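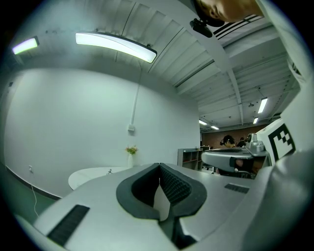
Kitchen cleaning tips, tested and mostly found wanting

Every October my sister-in-law, Trinidad Cáceres, sends me a batch of cleaning tips she has clipped or copied down over the year. I try the ones that don't sound dangerous. Most of them don't do what they promise. A few do, a little, if you add the scrubbing that the tip said you could skip.

Baking soda and vinegar down the drain

It fizzes, and people like the fizz. Once the fizzing stops you have poured slightly salty water into a slow drain. I did this on a kitchen sink with a proper grease clog, followed it with a kettle of hot water as directed, and the sink drained exactly as badly as before. A cheap plastic drain snake pulled the clog out in a few minutes. If you have a garbage disposal, keep the snake out of it and take the trap off underneath instead. Put a bucket there first. I mean a bucket and not a mixing bowl.

Baking soda by itself is a decent mild scouring powder. Vinegar by itself takes scale out of a kettle. Mixed, they cancel each other out.

Lemon halves on a cutting board

Salt and half a lemon will take off some onion smell. Hot water and dish soap will take off more of it, and you get to keep the lemon. I can't find any difference in stains. Beet stains on my maple board laughed at both and faded by themselves after a couple of weeks of normal washing.

Foil ball in the dishwasher

Supposed to make silverware shine. I ran it for a month with the same eight forks. They looked like forks. The foil ball turned dull and left a gray smudge on a plastic lid. Skip it.

Coffee grounds in the refrigerator

An open bowl of used grounds gave me a refrigerator that smelled of old coffee and fish. Used grounds are wet and will grow mold if you forget them, and you will forget them. Find the thing that smells. In my house it has nearly always been under the crisper drawer, where liquid collects and stays out of sight. Pull the drawer all the way out, wash it in the sink, wipe the shelf below with soapy water, and dry it before you put it back.

The open box of baking soda is the polite version of the same tip. Maybe it helps. I had one in there for a year and would not swear to it either way.

Bread in the brown sugar

This one works. A slice of plain bread in a closed jar softens a brick of sugar overnight. Take it out the next day. Mwangi Gachanja, my neighbor across the hall, uses a piece of apple, which also works but spoils sooner.

Boiling a burnt pan with a dryer sheet

I don't see why I would want dryer sheet in my pan. Plain water, a squirt of dish soap and a night of soaking loosened the same burnt rice. What remained came off with a wooden spatula and a spoonful of baking soda paste. For stainless steel with that brown, baked-on film, the powdered cleansers with oxalic acid are worth the money. Read the label, wear gloves, rinse well, and never use one along with bleach.

Rice in the salt shaker

It helps some in a humid kitchen. It also puts grains of rice in the holes. A shaker with a lid does the job better, and so does keeping the salt away from the stove.

Freezing a sponge, microwaving a sponge

Freezing does very little. Microwaving a wet sponge does something, though how much depends on the sponge and the oven, and a dry one can catch fire, so I stopped. Sponges are cheap. I switched to cotton dishcloths and wash them hot with the towels.

Newspaper on windows

Fine if your newspaper still has the old kind of ink and you don't mind black fingers and smudged white trim. A clean, lint-free cloth with water and one drop of dish soap is just as good. Use less soap than you think. Streaks on my windows were nearly always soap.

Things I haven't tried yet

Cleaning an oven door with a dishwasher tablet. Trinidad swears by it. The tablets are strong stuff to hold in a bare hand, so I'll need better gloves before I get to that one.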